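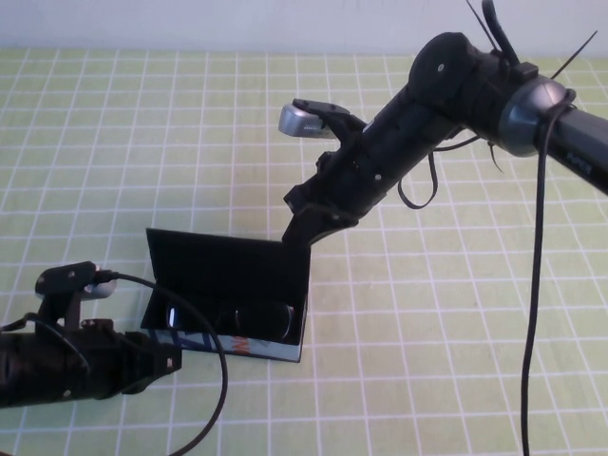 Moving house takes longer than you think, and most of the extra time goes on boxes. Not carrying them. Deciding. Regula Fuchs has packed up 83 homes, mostly for people going from big places to small ones, and she says the trouble starts the minute a lid comes up. A box with its lid open on a table, a plain wall behind it, nothing much to look at – and an owner can stand over that for an hour. So she has a rule. Lid open, decide, lid shut. No wandering off to make coffee.

Fuchs works out of Ledesma, the old mill district, and charges 700 for a full house. People balk. Then they try a Saturday on their own and call her Monday morning.

Her method is not pretty. Kitchen first, becuase nobody cries over a colander. Then linens. Then the garage, if there is one. Papers and photos dead last, when you're too tired to read every letter. "You will want to start with the photos," she told me on the stairs, arms full of bath towels. "Don't."
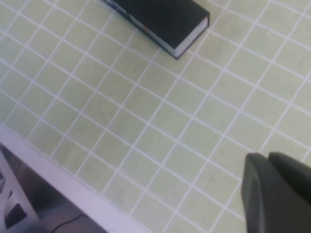 Books are their own problem. One client on Clelon Street had 675 of them and was headed for two rooms over a bakery. He kept five. Took him most of September. The rest went to the Nikulell sale, the school, a neighbor with a porch. He bought two back the next week – Fuchs still brings it up.

What about storage units? She hates them. You pay every month to not decide. The Drokine lot out by the highway is full of dining sets that will never see a dining room again, and she has cleared enough of those units to know. Give the table to a niece. If the niece says no, sell it. If it won't sell, well, there's your answer about the table.

Some things she lets slide. Odd keys. One drawer of junk, moved whole, no questions. A coat that doesnt fit. She moved last year herself and brought along a cracked blue soup pot, which now lives under her sink with the dust rags in it.

Tape, by the way. Buy double what you think. And write on the sides of the box, never the top – stack two and the top is gone.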